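5.2 What Went Wrong in the Bedroom Runs

We went into this part of the study feeling pretty good. The Briladura planner had handled the kitchen and hallway layouts without much drama, and I figured the bedroom would be the easy one. It wasn't! Out of 100 simulated runs in Lirnska, 12 ended with the safety monitor pulling the plug, and every one of those stops came while the robot was driving up to the bed.

I first blamed the arm controller (I always do). So I spent most of December replaying logs from Jadoon, our logging tool, and looking at joint torques that were perfectly fine. The arm was stowed the whole time. The trouble was in the base, or more exactly in what the base believed about the floor.

Our obstacle map is built from depth readings, and anything under a set height gets treated as ground the robot can roll over. The strip of carpet beneath the bed passed that test, so the planner happily counted it as free space and drew paths that clipped the front corner. It knew about the mattress as a goal surface for picking up toys, but it had no idea the bed rail was something you could hit. Those two facts lived in separate layers of the map - and the layers never talked to each other.

The monitor runs on its own collision check, which is why it caught the problem when the planner didn't. It stopped the base 88 mm from the bed on the closest run. On real hardware, with a heavier base and worse brakes, I would not want to bet on that margin.

There was a second, smaller bug hiding behind the first. After a stop, the planner was supposed to wait 700 ms and then back away. It waited, rebuilt the same map, and asked to go forward again. Skotura, the recovery module, logged this as a "successful retry request," so our summary table looked clean for far too long.

Figure 7 gives a robot's-eye idea of the layout, with the target objects up near the headboard and plenty of open carpet in front of the bed.

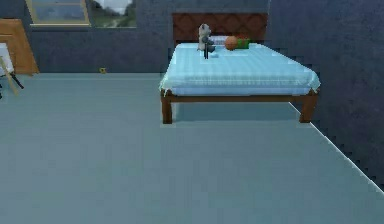

Figure 7. Simulated bedroom, with the toy figure and orange ball on the bed.

5.3 Changes to the Map Layers

We now copy every goal surface into the obstacle layer at its full outline, down to the floor. Space under furniture is off limits to the base, even when the depth readings say it's flat.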